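Safety Practice for Shared Tabletop Manipulation Cells
Project report, group 7
Authors: Kiprono Waweru, Adhiambo Lema, Isla Tamihana
Supervisor: Drahomíra Vondráček
Submitted: 05/07/2023

1. Purpose

The lab runs several small robot arms on ordinary tables in a single open room. None of the tables is fenced. Students sit and walk between them while the arms are powered. The existing lab rules were written for the Barasa cell, which is a caged industrial arm in the next building, and most of them cannot be applied to a tabletop setup. The task of this project was to write a set of working rules that can be applied, to check them against the published standards, and to test them over one teaching period.

The rules are referred to below as the Wuma rules, after the name of the shared folder in which they were drafted.

2. Standards consulted

ISO 10218-1 and 10218-2 cover industrial robots and their integration. ISO/TS 15066 gives guidance on collaborative operation, including speed and separation monitoring and power and force limiting. ISO 12100 covers risk assessment in general. We used ISO 12100 as the method and the other documents as a source of hazards and measures.

We do not claim conformity with any of them. The arms in the lab were bought as research equipment and no force measurements were made during the project. A claim under ISO/TS 15066 would need contact force and pressure data for each body region that can reasonably be reached, and we did not have the measuring equipment. Section 6 returns to this.

3. Risk assessment

Each table was assessed separately with the arm, the gripper and the objects for the current task in place. An arm with a new gripper counts as a new assessment. So does an arm that has been moved to another table. Changing the object does not, provided that it is soft or lighter than the limit on the table card.

The hazards that scored highest were:

Pinching between the gripper fingers during manual placement of an object.
Contact between the forearm and the head of a person leaning over the table.
Tripping on cables between tables.
Unexpected motion after a program is restarted by somebody who cannot see the arm.

We had expected the first item to come out on top. Cables scored higher in both rounds of scoring. A trip next to a powered arm combines two hazards, and the cable routes change each time a table is rearranged.

4. The rules

4.1 Before power on. The operator reads the table card, checks that the emergency stop is within reach and presses it once to confirm that the arm drops out of the enabled state. The operator says "power" aloud. This last point was disliked by most groups and was kept.

4.2 Work surface. Only the objects for the task are on the table. Tape marks for object positions are allowed. Old marks are removed when the task changes. In the first version we required a fixed tape outline of the reach of the arm on every table, but on some tables the reach is larger than the tabletop and the outline was meaningless. The outline is now drawn on the table card.

4.3 Standing positions. One operator per arm. Other people stay outside the reach shown on the card, or the arm is stopped. This includes people seated at a neighboring table with their back to the arm.

4.4 Speed. During data recording and teleoperation the speed limit in the controller is set to the value on the table card. The limit is stored in the Vusto configuration file and not in the user script. Mwangi Mutiso wrote the check that refuses to start a session when the two values differ.

4.5 Floor. Cables that cross a walking route are covered or rerouted before the session starts. Power adapters are kept off the floor where the table has a shelf for them. Coiled spare cable is hung up.

4.6 Reaching in. Hands enter the workspace only when the arm is in the stopped state. Pausing the script does not count as stopped, as the motors remain enabled and the next command in the queue is still executed on resume.

5. Trial

The rules were in force during April. Every session was logged with the Prornero logging sheet, giving 296 sessions. The log has one line per session and one line per deviation. A typical task was to grasp a soft toy lying on a padded mat and move it to a plate. Soft objects were preferred for new operators, as a bad grasp does little harm to the gripper or the object.

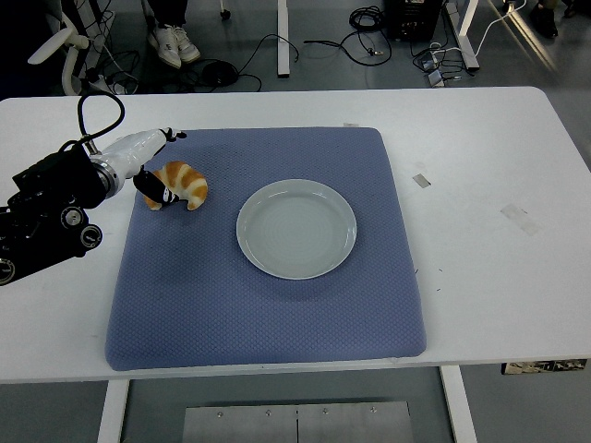 Deviations from 4.5 were the most common by a wide margin. Groups cleared the floor at the start of a session and then ran a new cable halfway through, usually for a camera or a laptop charger. The rule says "before the session starts" and was followed to the letter. We propose changing it to "at all times when an arm in the room is powered."

Deviations from 4.3 came second. They were nearly always people from another group passing between tables. The operator is responsible for the rule but has no view of the area behind the chair. A marked walking route would help more than a stricter wording.

Rule 4.6 was broken seven times. In each case the operator had paused the script and reached in to turn the object. No contact was recorded.

6. Limitations

Logging was done by the operators themselves, so the counts are lower bounds. No contact forces were measured. The speed values on the table cards were chosen by the supervisor from experience and have not been validated. The assessment covers one room and one floor plan.

7. Further work

Contact force measurement on at least one arm. A foot-operated enabling device for sessions with new operators. Revision of 4.5 as above, and a floor plan with fixed cable routes to be agreed upon by all groups before the next teaching period.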